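Recording a fridge task by remote control, start to finish

Once you've got the headset paired and the Andex scene loaded (give it a minute, it's slow on older machines), make yourself a cup of tea and have a good look around the kitchen before you touch the record button. I know it's tempting to dive in! I did, and I threw away most of my first afternoon.

Start with the gripper views. You'll be steering from these far more than you expect, and they tilt every time you turn your wrist, so spend a while learning which way is up. Keep the fingers spread until you're right beside the thing you want. Then switch to the wider view, where both arms and the open fridge are in sight, and plan which hand goes where.
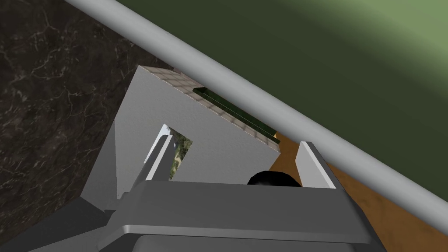
Wrist view first, then the wide one.

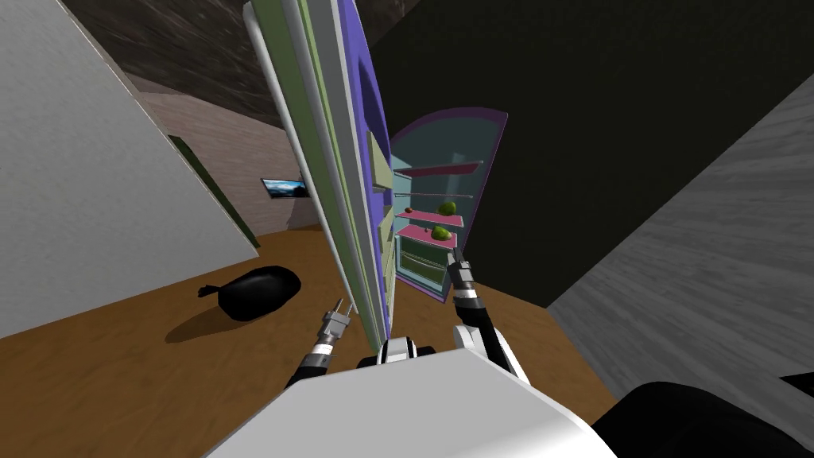 Loubna Ouazzani wrote in to say she has better luck parking the left hand near the door and leaving it alone, as moving both arms at once made her demonstrations jerky and the trained robot copied every wobble. I've come around to her way of thinking.

Now, the recording itself. Press and hold the trigger, wait for the tone, and move at the pace you'd use carrying a full mug across a room. If you bump a shelf, stop and start that one over. Do 8 good runs from the same starting spot, then shift the base a little and do 4 more, so it doesn't learn just the one approach.

Save each run under its own name. Mine are all called things like grollier_fridge_b, and our whole set sits at 395 runs now, so a sensible naming habit is worth the bother.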